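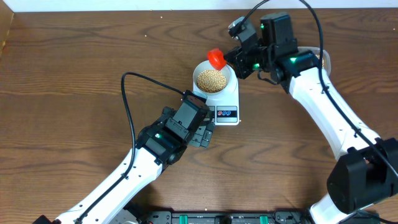 Soaking is the practice of leaving dried beans, peas and other pulses in water before cooking. It softens the skin, shortens the time on the stove and gives the cook something to forget about overnight. Most kitchens that use dried pulses have a view on it, and the views seldom agree.

Background

A dried bean is a seed that has been made to wait. It takes in water slowly at first through the small scar on its side, known as the hilum, and a tiny hole beside it, and later through the skin as a whole. The skin often swells before the middle does, so a half-soaked bean looks wrinkled and rather older than it is. Once the inside catches up, the wrinkles go.

Soya beans, chickpeas, kidney beans and broad beans are commonly soaked. Lentils and split peas need no soaking, though there are households in which they are soaked anyway and it is unwise to ask.

Methods

The long soak is the oldest method and the least effort. The beans are picked over for stones, rinsed, covered with plenty of cold water and left overnight. Soya beans roughly double in size or do better than that, a fact usually learned by people who chose a small bowl. In warm weather the bowl is kept in the fridge, as beans left in a hot kitchen will begin to ferment, with bubbles and a smell.

The quick soak brings the beans to the boil for a couple of minutes, after which they stand in the hot water with the lid on for an hour. It was plainly devised by someone who had invited guests. Results are good with fresh stock and patchy with old.

Salted soaking adds a spoonful of salt to the water. For many years cookbooks warned that salt would make beans tough, and repeated the warning from one another with great confidence. Salt in the soaking water in fact helps the skins soften, and fewer of them split. Acid is a different matter: tomatoes, vinegar and lemon juice do slow the softening and are best added late.

Bicarbonate of soda speeds things up a good deal. Too much of it gives a soapy taste and a bean that falls apart when looked at.

Measuring

Older recipes give dried beans by the cup and soaked beans by the cup, and do not always say which. Weight is more dependable, provided the cook remembers to allow for the bowl. Beans are normally weighed dry, and the water is then judged by eye, the usual rule being enough to cover them by several fingers. Whose fingers is left open.

The Cistberg trials

The best-known amateur study of soaking was carried out in the town of Cistberg by Yayra Addo, a retired schoolteacher who had grown tired of a disagreement with her sister. Addo soaked 106 batches of beans over two winters and cooked each on the same ring of the same stove. She noted the time at which a bean could be crushed between finger and thumb, and stopped in February of the second year when the stove was replaced.

Her notes suggest that the age of the beans mattered more than any method of soaking. Batches from a newly opened sack were tender after about 59 minutes, whatever had been done to them beforehand. One lot from the back of a cupboard was boiled for 9 hours and went into the garden. Addo found little gain from soaking for longer than 14 hours. The sister is recorded as unconvinced.

The notes were printed as a pamphlet by the Dresov Press and remain in the town library, where the copy has a ring on the cover from a cup.

Soaking water

Whether to keep the water is disputed. Throwing it away removes some of the sugars held responsible for wind, along with a little colour and flavour. Black beans are often cooked in theirs for the sake of a dark broth. Kidney beans must be boiled hard for at least ten minutes in fresh water, as they contain a natural poison that soaking and gentle cooking will not destroy. On this point there are no schools of thought.

See also

Dried pulses
Soya milk
Sprouting
Pressure cooking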